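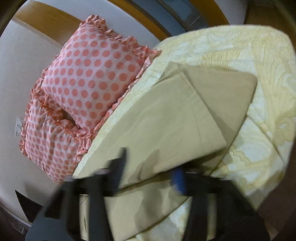 Erick Mohamedi wrote on October 13, 2020 that he has ridges on both thumbnails, going from the cuticle to the tip, and that they became deeper after July. They do not hurt. My mother says it is missing iron, my coworker says it is only age. I am 41 and I eat normally, I think. Should I see a doctor, or can I buy some vitamin and wait? I also have one small line going across on the left thumb, if this matters.

**Dolta**

Lines that go up and down are very common and they get more visible with the years. I have them since my thirties. My doctor looked at them for two seconds and talked about my blood pressure instead.

The line going across is a different thing. It can come after a high fever, or when you hit the nail near the root, or if you push back the cuticle too hard. A thumbnail needs many months to grow out, so you are looking at something from the past. Put a small dot of pen on the skin beside it and check each month if the line moves toward the tip. If it moves and no new one comes, I would wait. If you see lines across on several nails – or a dark stripe, or the nail lifts – please go to a doctor soon.

About iron: do not take it without a blood test. Too much is also bad.

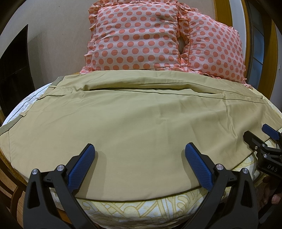
Mussa replied that biotin fixed everything in three weeks, and everybody should take it.

**Skenodov**

Three weeks is too short to see a change in a whole thumbnail, sorry. Also, biotin can disturb some blood tests, for example thyroid, so tell the doctor if you take it.

For me the helpful thing was simple: gloves for washing dishes, and a thick hand cream at night, rubbed also on the nails. The ridges are still there but the tips do not split. I stopped to buff them, it made the nails thin.

Erick, did you have a fever in the summer? You did not write it.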